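The Stockroom at Rornberg

The year I turned seventeen I got the best job in Gruketley, and I will argue with anyone who says otherwise! It was in the stockroom behind Firnwood, the supply shop on the hill, and it had shelves right up to the ceiling and a rolling ladder (a real one, with a brass rail) that I was allowed to ride as long as the front bell wasn't ringing.

My aunt had told me it would be dull. Boxes and labels, she said, and more boxes. She had never seen the place in May, when the orders came in from Veres and the whole back wall had to be emptied and filled again before dark. Up to 40 crates in one afternoon! I went home with dust in my eyebrows and talked all through supper.

What I loved most were the labels. Every single thing had one, even the plainest thing on the shelf, and I read them the way other girls read magazines. 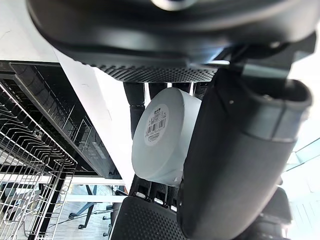
A plain white cylinder could sit on a shelf all winter looking like nothing at all, and then you turned the end toward you and there it was, a round label with a barcode and rows of numbers so tiny you had to hold your breath to read them. I used to make up stories from those numbers. One was a ship's position. One was a telephone line to somebody's grandmother, and I very nearly dialed it.

Then one evening, up on the ladder with 30 things still to put away, I found a label with handwriting on it. Blue ink, small and slanted, squeezed along the edge. It said: If you are reading this, you are the kind who reads them. Write back. Rornberg, top shelf.

Rornberg was our other stockroom, across the river, and I had never set foot in it. I nearly fell off the ladder! I climbed down, found a pencil, and wrote my answer on the back of a packing slip, then wrote it again because the first one had too many exclamation points. The van for Rornberg left at six. I ran the whole length of the yard with my apron flying and put the slip in the driver's hand myself.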